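Forum Haushalt & Wäsche » Falten, Rollen, Verstauen

Thema: Heller Holztisch als Faltplatz, ich bin begeistert!

Nachdem ich jahrelang auf dem Bett gefaltet habe (Rücken, ihr wisst schon), bin ich im März auf einen richtigen Tisch umgestiegen. Und was soll ich sagen, ich falte jetzt freiwillig! Die Platte ist helles Holz mit einer ganz feinen, welligen Maserung, mal cremefarben, mal dunkler gestreift, und ich könnte da stundenlang draufschauen. Meine Frage an euch wäre: Lasst ihr so eine Platte nackt oder legt ihr etwas drunter, wenn ihr Stoffe faltet?

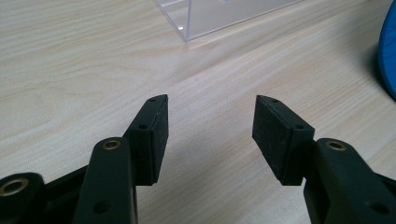

Gilang Mangundap
Moderator Textilecke

Ich selbst bin klar fürs Nackte. Auf Holz rutscht ein Tuch gerade so viel, dass man es mit der flachen Hand glattstreichen kann, und man sieht jeden Fussel sofort. Eine Decke drunter macht bei mir alles nur wellig. Geölt habe ich bisher noch gar nichts, da traue ich mich nicht ran. Wer hat Erfahrung?

wenlow_fan
Schöne Maserung! Bei mir liegt immer ein Molton drauf, vor allem wegen der Seidentücher. Die bleiben mir sonst an jeder kleinen Faser hängen. Schleif doch mal mit feinem Papier drüber, immer in Richtung der Maserung, und dann ein Hauch Öl. Aber bitte richtig durchtrocknen lassen, sonst hast du Flecken im Stoff, und die gehen nie wieder raus.

Anisa Sumampouw
Öl auf einem Falttisch? Würde ich auf gar keinen Fall machen. Ich hatte das bei meinem Wenlow und durfte danach zwei Kissenbezüge wegwerfen. Seife reicht völlig, die gute alte Holzseife, dünn aufgetragen und trockengerieben.

wenlow_fan
Dann war es zu viel Öl oder zu früh benutzt. Meine Platte ist seit 4 Jahren geölt und da war noch nie was.

Anisa Sumampouw
Ich habe sechs Tage gewartet! Mag ja sein, dass es an der Sorte lag, aber ich rate trotzdem ab.

Gilang Mangundap
Moderator Textilecke

Danke euch beiden, ich probiere es erst mal mit Seife an einer Stelle, wo es keiner sieht. Aber eigentlich wollte ich noch auf etwas anderes hinaus, nämlich auf bunte Tücher, die total verdreht aus dem Korb kommen. Da gehen die Meinungen ja auch auseinander. Ich bin ein großer Freund davon, sie erst in der Luft langzuziehen und dann abzulegen. Ein Ende in die eine Richtung, das andere schräg dagegen, und dann sieht man schnell, wie herum die Drehung läuft.

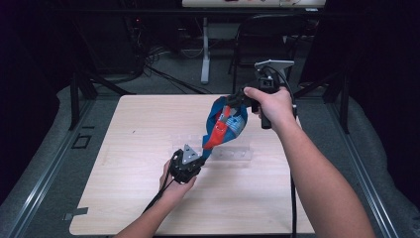 Wichtig ist mir dabei, dass man nicht reißt. Lieber ein bisschen nachgeben, die Drehung rauslaufen lassen und dann die Ecken suchen. Wenn ich zwei benachbarte Ecken habe, ist der Rest ein Kinderspiel: einmal ausschütteln, eine Kante zuerst auf den Tisch, den Stoff zu mir herziehen, mit der Hand drüber, fertig. Ich liebe diesen Moment, wenn das Muster auf einmal ganz daliegt!

prasetyo_k
Diagonal ziehen ist genau das, was ich meinen Kindern abgewöhnt habe. Bei dünner Baumwolle verziehst du dir damit den Fadenlauf und hinterher passt keine Kante mehr auf die andere. Ich lege den ganzen Knubbel auf den Tisch und suche die Ecken mit den Fingern. Dauert länger, schont aber den Stoff.

Anisa Sumampouw
Da muss ich Gilang mal verteidigen. Ein kurzes Langziehen ohne Kraft macht einem normalen Tuch überhaupt nichts. Bei Strick wäre ich bei dir, Prasetyo.

prasetyo_k
Bei Strick sowieso. Na gut, bei festem Stoff lasse ich es durchgehen. Bei meinen alten Taschentüchern bleibe ich stur.

grokumitz
Hallo zusammen, ich lese hier immer nur mit, aber jetzt muss ich doch fragen: Wie hoch ist so ein Tisch bei euch? Mein Esstisch ist mir nach 7 Tüchern schon zu niedrig und ich hänge da wie ein Fragezeichen.

wenlow_fan
Stell dich gerade hin und winkle die Arme an. Die Platte sollte ein gutes Stück unter dem Ellbogen liegen, bei mir eine Handbreit. Ich habe Klötze unter die Beine geschraubt, das ist herrlich!

Gilang Mangundap
Moderator Textilecke

Klötze, gute Idee, schreib doch bitte noch, welche du genommen hast. Und @prasetyo_k, deine Fingermethode teste ich heute Abend am großen Halstuch, ich berichte dann, ob mir die Geduld reicht.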